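Raro arm cell: setup and care

How is the wrist cable routed?
Tie it to the arm behind the wrist and leave a free loop at the gripper plug. Before any run, jog the wrist to both end stops.

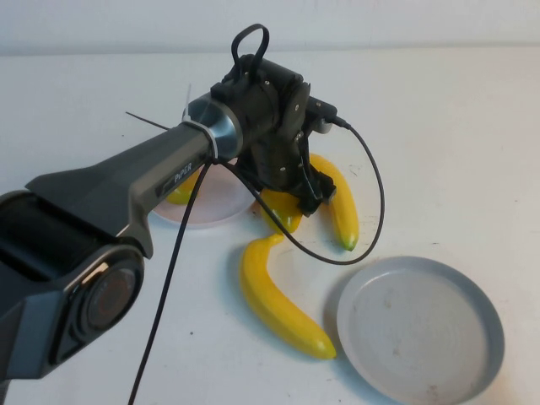 If the loop pulls straight at either stop, cut the tie and reset it.

When is the wrist camera recalibrated?
After any finger change, and every July. Use the Felter target.
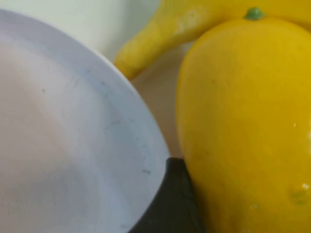
Wipe the lens first - dry cloth only.

How tight are the finger screws?
Snug, then checked again after 121 cycles.
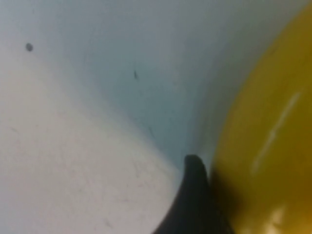
Esi Mahama: Ours at Mernthorpe needed a second check at 2,432.

Noted. The schedule now lists both.

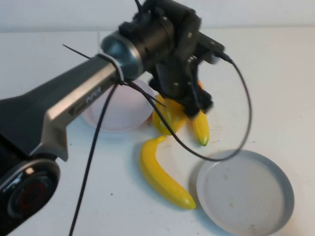 Can the joints be greased in place?
They are sealed. Swap the joint.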